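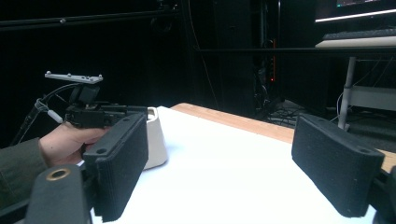
A white tabletop, and a hand coming in from the left.

Most persimmon recipes tell you to roast the fruit for an hour with honey. I don't buy it. The fruit is sweet enough, and an hour gives you jam.

What I do with Fuyus, the squat firm kind, for dinner:

Heat the oven to 400. Cut five persimmons into thick wedges and leave the skin on. Toss with olive oil, salt, a sliced red onion and plenty of black pepper. Roast 22 minutes, turning once. Splash with sherry vinegar while hot, then crumble feta over the top.

Skip the cinnamon. Every blog adds it, and every time I taste pie. Rosemary is fine – I can't say it does much.

Hachiyas won't work unless they're soft as pudding, and then they fall apart in the pan. I've read that freezing them overnight fixes the chalky taste. It helped a little.

Comments (3)

Hoarau: Used goat cheese. Good, but needed more vinegar.

pladetti22: My oven burned the onions by minute 15. Put them in later?

Vamura: I like the cinnamon, sorry.

This site uses cookies. Accept | Manage settings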